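Section 4. Teaching a Task by Hand

4.1 Before You Start

By now you have unpacked the Clestico hand grippers, charged them, and put the cardboard somewhere you will trip over it later. Section 3 covered pairing. If your status light is still blinking amber, go back to Section 3. Nothing in this section works on amber, including wishful thinking.

In this section you will do an ordinary household task while holding the grippers, and the recorder will keep track of what they see and how they move. The robot learns from your recordings. It learns from your good ones and your bad ones with equal enthusiasm, so the instructions on deleting takes (4.6) deserve more attention than they usually get.

You will need:

Two hand grippers, left and right
The Jedeck recorder, with at least 32 GB free
One table
The objects for your task
A second person, if you can find one willing to put things back 30 times

4.2 Choosing a Task

Pick a task with a clear beginning and a clear end. "Take one spoon out of the box and lay it on the table" is a task. "Tidy the dining room" is a lifestyle.

Write the task as one sentence before you pick up the grippers. If the sentence contains "and then" more than once, split it and record each part under its own task name. You can join them later in the Aguirre task editor (Section 7).

Note: Task names can be up to 60 characters. The editor does not stop you from calling a task "test", and it will not stop you from calling the next nine "test" either. You will regret this in Section 7.

4.3 Setting the Table

1. Put the main object where both grippers can reach it without your leaning on the table.

2. Leave enough room on each side for the pads to open fully. An open gripper is wider than people expect, and mugs are the usual casualty.

3. Leave the rest of the room alone. The robot will be working in a home, and homes have rice cookers, chairs and bags in them. A room cleaned up specially for recording teaches the robot about a room that will never exist again.

4. Patterned tablecloths are fine. Smooth the cloth flat and tape the corners down if it slides. Glossy vinyl in direct sun is less fine; see 4.7.

5. Check the preview from each gripper. You should be able to see the object and both pads with the gripper open.
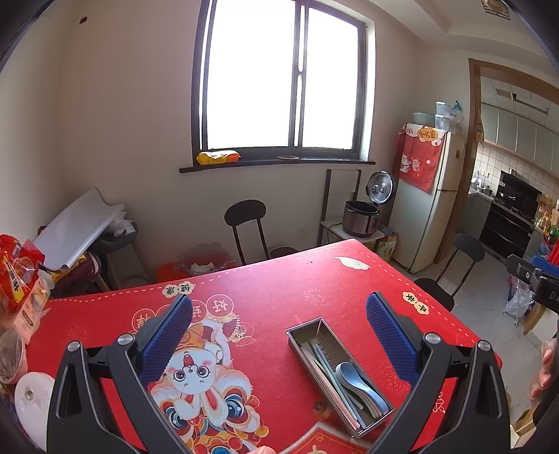
Figure 4-1. Gripper open over a cutlery box, ready to record.

A bright window in the background, as in Figure 4-1, is acceptable as long as the object and the pads stay readable. If they turn into silhouettes, draw a curtain or move to the other side of the table.

4.4 Recording a Take

1. Hold both grippers in the start position: pads open, wrists relaxed, elbows off the table.

2. Press the record button on the right gripper once. Wait for the double beep. A single beep means the recorder heard you and has declined.

3. Hold still for one full breath.

4. Do the task at a calm, steady pace. If your task is picking up a spoon, come down over the spoon, close the pads on the handle, lift straight up, and set it down where you said you would.

5. Open the pads completely before moving away. Half-open pads drag things along with them.

6. Return to the start position and hold still for another breath.

7. Press record again to stop.

CAUTION: Keep fingers clear of the linkage while the gripper is closing. It will not injure you seriously, but it pinches, and the resulting remark goes onto the audio track.

CAUTION: Do not use the grippers on knives, glass, hot pans or pets.

Note: Use the pads for everything. If a chopstick rolls away and you flick it back with your thumb, delete the take. The robot has no thumb.

4.5 Stacked and Nested Objects

Spoons nest. So do bowls, lids and measuring cups, and they all come up in pairs when you want one.

1. Come in from the handle end, where there is usually a little air between one piece and the next.

2. Close slowly until the pads just touch, then tilt the gripper a few degrees to separate the top piece.

3. Lift. If two come up, lower both and try again within the same take. A recovery like this is useful, and you should keep it.

4. If two come up a third time, stop and delete the take. The robot should learn persistence, within reason.

Thin-walled boxes tend to walk across the table when a pad bumps the side. Steady the box with the other gripper, using light contact only. Squeezing bends the wall inward and makes the job harder for everybody.

4.6 Keeping and Deleting Takes

After each take the recorder asks Keep or Delete. Choose within 30 seconds or it keeps the take for you.

Delete the take if:

You touched an object with your bare hand
Someone walked between you and the table
You forgot what you were doing partway through
You dropped something and did not pick it up with the gripper

Keep the take if it was merely ungraceful. Slow is fine.

Between takes, change something small. Turn the box a little, shuffle the contents, stand a step to the left. Sixty identical takes are worth much less than 30 varied ones, and they are duller to make.

4.7 If Something Goes Wrong

Preview is black. The lens cap is on. We have checked this with a great many users and it is the lens cap.

Error 447 (tracking lost). The gripper moved too fast or had nothing distinctive to look at. Lower it, point it at the middle of the table for a few seconds, and wait for the green light. On glossy surfaces, cut the glare first.

Pads slip on smooth plastic. Wipe the pads with a damp cloth and let them dry. If they still slip, fit the spare Pakitz pads from the accessory bag, ribbed side facing in.

Left and right are swapped in playback. You picked up the wrong grippers. Swap hands, delete the affected takes, and continue to Section 5.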